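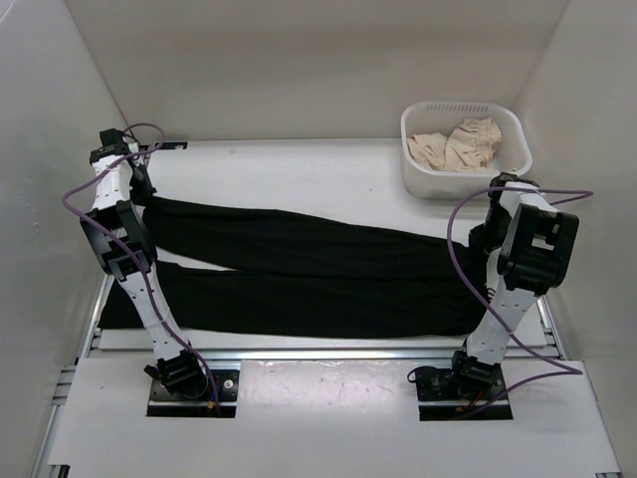 Fold your trousers on a table

Most of us learned to fold trousers by holding them up under the chin, or on the edge of a bed with one leg sliding off. I did it that way until I was past forty. I now think the only sensible place is a flat, hard table, and that a household with space for one should keep it clear for the purpose.

A bed gives way under your hands. You smooth one crease and the mattress makes another. On a table the cloth stays where you put it, and you can see whether the two legs are level before you bring one over the other. With black trousers this matters more than with any other colour. Creases hide in black cloth until you are out in daylight, but lay it on a white top and the outline shows up at once.

The waistband is where people go wrong. They start at the cuffs, get those neat, and leave the top bunched. I would start at the waist, pull it straight, then work down the legs to the ends.

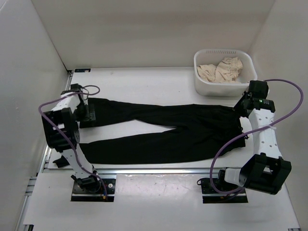 My neighbour Beat Hubmann disagrees. He hangs everything, and says folding is for people without wardrobes. That is fine if you have the rail space. Our flat in Cendley has one narrow cupboard for two adults, so six pairs of trousers live in a drawer and the hangers go to shirts and coats. I suspect most flats built here since 2000 are much the same.

I am also against folding straight from the basket, one thing at a time, while the rest sits there in a heap. Take the dark things out first and lay them flat. The towels can wait.

It takes me ten minutes on a Friday evening, with the radio on, and I no longer iron anything for work.

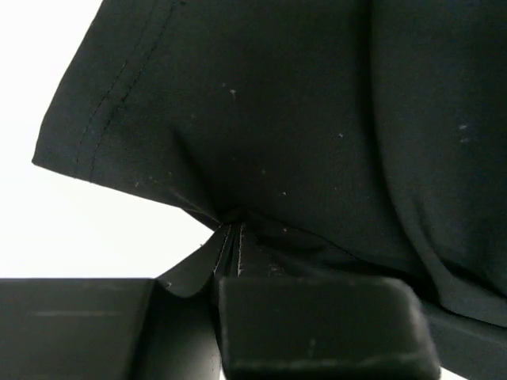
Look at the hems while you are there

Folding is the one time you handle every edge of a garment. Run a thumb along the stitching at each hem. A loose thread is a small job if you catch it then, and a trip to the mender if you don't. Keep a needle and black cotton in the same drawer.

Related
Who needs a tumble dryer in July?
The case for fewer towels
Seven shirts is plenty

Get our household letter by email. You can unsubscribe at any time.

Contact | © Dultcombe Pages | Back to top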